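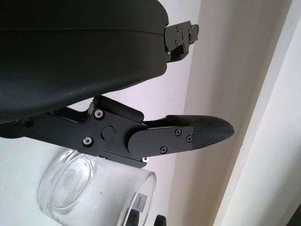

Landlord wants to deduct for "excessive" nail holes, is this normal?

Posted by Tadhg Ní Chonaill in Renting and Moving
14 Sep 2021

I moved out of a one bedroom at the end of last month after two years. The building is run by Trarlow. I got my deposit statement yesterday and they are keeping 112 dollars for "excessive nail holes, living room and bedroom, patch and paint." The deposit was 200 more than one month's rent so it isn't the whole thing, but I don't think I should pay it.

I hung pictures. They were all small nails, the kind that come in the picture hanging packet. No anchors and no screws. I did not fill them because the woman who did my move-in walk said small holes were fine. I don't have that in writing. The lease says "tenant shall return walls in original condition, normal wear and tear excepted" and doesn't mention nails anywhere.

I have photos from the day I moved in and a few from the day I left, but not of every wall. Has anybody fought one of these? Should I call or write? I also left a curtain rod up in the bedroom, in case that matters. They didn't charge for it.

2 people have this same problem

Glykeria Kalogeropoulos
Member, Renting and Moving

Write, don't call. If you do call, send an email afterward that says what was said and who said it.

Small nail holes from hanging pictures are treated as normal wear in a lot of places, but not everywhere, and how many there are can matter. Look up your state's rules on security deposits before you send anything. The state attorney general or the housing department usually has a tenant guide on its website, and the part on deposits is normally short. You are looking for three things: how many days the landlord had to send you the statement, whether it has to be itemized, and what it says about wear and tear. If they missed the deadline, in some states they lose the right to keep any of it, and the nail holes don't matter.

Then ask for the receipt or invoice. "Patch and paint" is vague. If they repainted the whole apartment between tenants, which most buildings do, then you should not be paying for the paint. Ask when the unit was last painted before you moved in. Interior paint in a rental is only expected to last a few years, and you were there for two of them. 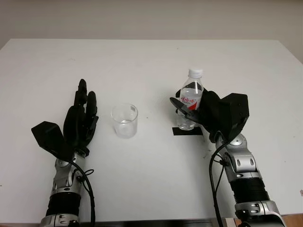 Keep the letter short. Give your name, the old address, the date you turned in the keys, the amount you dispute, and the reason. Ask for the money by a certain date. I gave mine 14 days. Attach the move-in photos and the lease page with the wear and tear line highlighted. I would mention the walk-through conversation, with the name of the employee if you remember it, but I wouldn't lean on it.

Don't bring up the curtain rod. If they bring it up later, you can answer it then.

When I did this I was out 25 dollars for certified mail and copies, and I got back everything except a cleaning fee that I did owe. It took until May, so be patient.

Vignesh Thampi
New member

they did this to me too, different company. i just paid it. next time fill the holes with spackle before you go, a small tub is cheap and it takes about an hour. toothpaste does not work, it shrinks and turns yellow

Gobnait Phelan
Member, Home Repair

I paint apartments for a living, mostly turnovers. Picture nail holes get filled in the same pass as everything else before we roll a wall. A room with a dozen of them might add fifteen minutes. When there are anchors it is a different job, because the anchor has to come out or be knocked in, and then the hole needs two coats of filler with drying time in between.

So 112 dollars for two rooms of small nails is high if they were painting anyway. If they only did touch-ups and the old paint didn't match, they may have had to do full walls, and then the price is not crazy. The invoice should tell you which one it was. Look for square feet or number of walls on it. If it only says "paint," ask again.

Tadhg Ní Chonaill

Thanks. I checked and my state gives them 30 days, so they were on time. I'm writing the letter tonight and asking for the invoice and the last paint date. I found one more photo of the bedroom wall on my old phone and will attach that too.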